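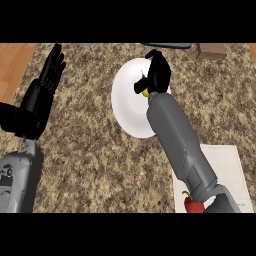

Classroom kits that teach electronics have moved away from the breadboard over the past few years. The Miltix set from Brunevance is one of the newer ones, and it uses snap-on blocks joined by flat cables. Each block does a single job: read light, read sound, switch a load, keep time. A student builds a circuit by putting the blocks in order.

The school box holds 53 blocks and serves pairs of students. Power comes from a 2-cell battery pack with a resettable fuse, so a shorted cable shuts the chain down until the fault is cleared. The connectors are keyed and will not seat backward. Younger students still try, and the plastic lip on the timer block shows wear sooner than the rest.

Programming is optional. Without a computer, the blocks follow fixed rules set by a small dial on the side. With one, they can be loaded with short scripts from Tindia, the company's editor, which runs in a browser. Tindia shows a block view and a text view side by side, and a change in either is carried over to the other. The script limit is 200 lines. Most lessons need far fewer, but the data logging unit comes close if students leave their comments in.

The logging block stores 3544 readings before it begins to overwrite the oldest. At one reading per second that covers a little under an hour, enough for a class period. For plant growth or room temperature projects, the interval has to be set by hand in the text view. The menu option stops at ten seconds, and the manual does not mention this.

Lesson plans are sorted by grade and by subject. The Falcão series, added in July, pairs sensor work with art and design: students cut paper shapes, mount them on the motor block and adjust speed and angle until the pattern repeats. It assumes no earlier work with the kit. The math sheets do assume it, and should be held back until the second unit.

Spare cables are sold separately. Schools that run the kit daily should order an extra pack at the start of the year.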